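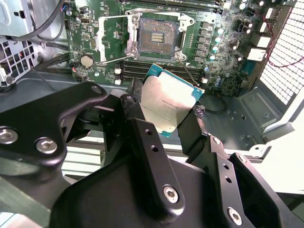
Plakell fingers with a processor, socket open.

Subject: Re: [board-handling] Plakell finger kit, evaluation notes

I had the kit on loan from Skotport for most of May and can answer part of what was asked.

The kit is a pair of bolt-on fingers, a mounting bracket, a shim set and a small library of motion primitives (approach, square, lower, release). Mass on our arm with all hardware fitted was 508 g. Check that against your payload before anything else, particularly with a wrist camera and its cable already on there.

Test pieces were used server and desktop boards left in their chassis. I did not pull the boards out to make access easier, as our recyclers won't do that either. The job was removal and replacement of the processor only. Load plate and lever were opened by hand before each cycle. The kit has a lever primitive listed as "preview" and I left it alone.

Logged cycles: 278. Faults: 17. Eleven were slips during squaring, where the part turned in the fingers and the force limit stopped the motion. Four were bad approach poses caused by glare off the board. The last two were cables lying in the path of the left finger, which I count against my own prep. No bent contacts found under the microscope, but I only inspected after a fault and at the end of each day.

The slips deserve more detail. The parts are gripped by opposite edges of the substrate, and the contact surface at the fingertip is small. Once the tip lining starts to wear, friction drops and the part can pivot. I went to fresh lining every 100 cycles and would now do it sooner. Spare lining is sold in packs through Skotport. Any thin high-friction sheet of the same thickness ought to fit, though I haven't tried one.
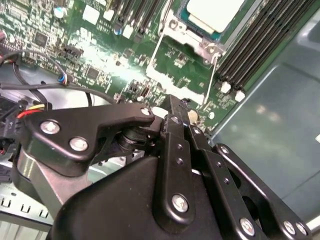 Costel Stan wrote:
> We looked at Plakell last year and stopped at the width of the
> finger plates. On dual-bank boards the memory slots sit close to
> the socket on both sides and the latches stick up. Did you have to
> pull the modules first? Also, does the Pristex controller accept
> the force threshold per axis, or is it still one number for
> everything?

On clearance: it depends on the approach angle. With the fingers coming in parallel to the slots I left modules in place in the outer positions. With the fingers across the slots I would take everything out, and closed latches on the nearest slot are still a nuisance. Use the shims to narrow the stance. The manual has you fit them on the outside face, which is wrong for this job. 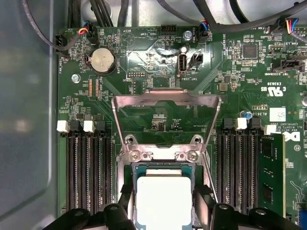 Approach parallel to the memory slots, load plate raised.

On Pristex: per axis since the spring firmware, but only from the script interface. The pendant still shows a single value and will overwrite yours if you open that page and press save. Ask me how I know.

Szczepańska has the second loan kit and is running it on laptop boards. I'd wait for those numbers before ordering if thin parts are your main load. For socketed processors in a tower or rack chassis I would buy it, with two spare sets of lining and no lever module.

Config files and the fault log are in the list archive under my May upload.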